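Kusura opens its Medina workshop for an afternoon of robot demonstrations

Medina residents got a look inside the Kusura workshop in October, when the company opened its doors from 1 p.m. until early evening. The line at the sign-in desk reached the parking lot by the time the first group went in, and Kusura put the day's attendance at 400.

The company trains robot arms to do small handling jobs, such as sorting parts and packing boxes. It moved into the former Prinden furniture warehouse last year and has 32 employees there. Most of them were on the floor during the open day, answering questions and running the stations.

Visitors went through in groups of 18. The tour began in the assembly room, where staff put together joints and finger parts, and went on to a row of caged arms moving plastic bins from one shelf to another. One arm stopped twice during the afternoon and had to be restarted. Staff used the wait to show how the emergency stop works and what the status lights mean.

The longest stop was the Dakus station, named for the company's training project. People there work with hand-held grippers, and the recordings of their movements are later used to teach the arms. Visitors could try the tool themselves on a set of simple tasks, including stacking cups and folding a dish towel. The towel gave most people trouble. Several children went back to the end of the line for a second turn.

Kusura said the project now covers 11 household and workshop tasks, and that it plans to add more over the winter. The company is looking for part-time operators for the station. No technical background is needed, and training is paid. Application forms were available at the exit and can also be picked up at the front desk on weekdays.

The fingers of the hand-held tool are made of dark plastic and spread wide over the table, with the tips angled toward each other.
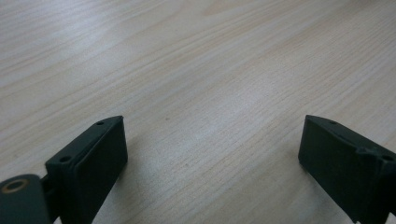
Next open day

Kusura plans a second open day in the spring. Admission will be free again, but groups of more than six will need to sign up ahead of time. The company also said it will add a later session for people who work during the day, and will open the side lot for parking. Schools in the Medina area can ask for a separate morning visit, which includes the assembly room and the Dakus station but skips the caged arms.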